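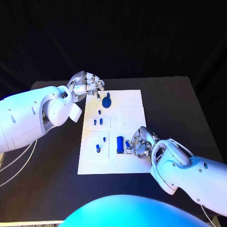
Deux bras robotisés blancs au-dessus d'une table sombre, devant un rideau noir.

Comment prépare-t-on une parade dans un parc de loisirs ?
Dossier pour les jeunes lecteurs, à partir de 8 ans

À la fin de l'après-midi, dans beaucoup de parcs de loisirs, la musique change. Les visiteurs s'installent le long de l'allée principale et les premiers chars apparaissent. Le défilé dure souvent moins d'une demi-heure. Sa préparation, elle, demande de nombreux mois et fait appel à des métiers très différents. Le présent dossier s'appuie sur la parade de septembre du parc Grellard, appelée « La Ronde de Skelleno ».

Qu'est-ce qu'une parade ?

Une parade est un spectacle qui se déplace. Au théâtre, le public regarde une scène fixe. Pendant une parade, ce sont les artistes, les musiciens et les décors qui passent devant les spectateurs. Chaque visiteur doit donc pouvoir comprendre l'histoire depuis l'endroit où il se trouve, qu'il soit placé au début ou à la fin du parcours.

La Ronde de Skelleno raconte le voyage d'une île imaginaire qui se détache de la côte et part à la recherche de l'automne. Elle comprend 4 chars et 51 artistes. Le premier char représente le port, le deuxième la forêt, le troisième la tempête et le dernier la fête des récoltes.

Qui invente l'histoire ?

Tout commence par un texte de quelques pages rédigé par l'équipe artistique. Ce texte indique les personnages, les lieux et l'ordre des tableaux. On appelle « tableau » une partie du défilé qui possède sa propre musique et ses propres couleurs.

Des dessinateurs réalisent ensuite des croquis. Ils dessinent les chars de face, de côté et d'en haut, car le public se tient des deux côtés de l'allée et parfois sur les balcons. Plusieurs versions sont proposées avant que la direction du parc n'en retienne une. Pour le char de la tempête, les premiers croquis montraient une baleine. Elle a été remplacée par un phare, plus facile à reconnaître de loin.

Comment fabrique-t-on un char ?

Un char est construit autour d'un châssis, c'est-à-dire un cadre solide en métal monté sur des roues. Le moteur, électrique, avance à la vitesse d'un marcheur tranquille. Les décors sont fixés sur ce châssis : ils sont sculptés dans une mousse légère, recouverts d'une couche dure, puis peints.

Les chars de Skelleno ont été construits par les ateliers Güler. Le plus haut s'élève à un peu moins de la hauteur des fils de lampions tendus au-dessus de l'allée. Les constructeurs ont donc mesuré tout le parcours avant de commencer, y compris les virages et la porte du hangar où les chars passent la nuit.

Le conducteur est caché à l'intérieur du décor. Il regarde par une petite ouverture et reçoit des consignes dans un casque. Un accompagnateur marche à côté de chaque char et surveille les roues. Il porte un costume assorti au tableau, si bien que les visiteurs le prennent souvent pour un personnage.

Et les costumes ?

Le costume d'un artiste de parade doit être beau, mais aussi résistant et facile à laver. Il est porté presque tous les jours, par temps chaud comme par temps frais. Les couturières et les couturiers prennent les mesures de chaque danseur et préparent plusieurs exemplaires du même vêtement. Si une manche se déchire avant le départ, l'artiste peut se changer en quelques minutes.

Les chaussures font l'objet d'un soin particulier. Danser sur le sol dur d'une allée fatigue les pieds, et les semelles sont vérifiées chaque semaine. Les coiffes les plus grandes sont essayées dehors, un jour de vent.

D'où vient la musique ?

À Grellard, la musique provient de haut-parleurs placés dans les chars et d'autres haut-parleurs dissimulés dans les massifs de fleurs. Un système central règle le son pour que les deux jouent exactement en même temps. Sans ce réglage, le public entendrait un écho désagréable.

La mélodie principale a été composée pour être fredonnée facilement. Elle revient dans chaque tableau sous une forme différente : jouée à l'accordéon dans le port, à la flûte dans la forêt, aux percussions dans la tempête et par tout l'orchestre pendant la fête.

Les répétitions

Les danseurs apprennent d'abord les pas en salle, sans costume. Ils travaillent ensuite sur le parcours, tôt le matin ou après la fermeture, lorsque les allées sont vides. La Ronde de Skelleno a demandé 12 répétitions en extérieur. La dernière, appelée répétition générale, se déroule dans les mêmes conditions que le spectacle, avec les lumières et tous les costumes.

Que se passe-t-il s'il pleut ?

Une pluie fine n'empêche pas toujours le défilé. Lorsque le sol devient glissant ou que le vent se lève, le responsable du spectacle peut choisir une version courte, sans les acrobates, ou annuler la représentation. En cas d'orage, l'annulation est obligatoire. L'information est alors annoncée dans tout le parc et affichée à l'entrée de la place Drallness.

Bien regarder la parade

Le parcours commence place Drallness et mesure un peu plus que la longueur d'un terrain de football. Il est recommandé d'arriver en avance et de respecter les consignes suivantes :

Rester derrière la corde ou la ligne peinte au sol.
Ne rien lancer vers les chars ou les artistes.
S'asseoir au premier rang, afin que les personnes placées derrière puissent voir.
Convenir avec ses parents d'un point de rendez-vous avant le début du spectacle.

Un espace est réservé aux visiteurs en fauteuil roulant et à leur famille. Il peut accueillir 100 personnes et se trouve à l'ombre, du côté du manège.

Petit lexique

Châssis : cadre solide qui porte le décor et les roues d'un char.
Croquis : dessin rapide qui sert à présenter une idée.
Coiffe : élément du costume porté sur la tête.
Répétition générale : dernière répétition avant la première représentation.
Tableau : partie d'un spectacle ayant son décor et sa musique.

À faire en classe ou à la maison

Choisis une saison et imagine un char qui la représente. Dessine-le une fois de face et une fois de côté, puis écris trois phrases pour expliquer ce que font les personnages. Indique où se cache le conducteur et par où il peut voir la route.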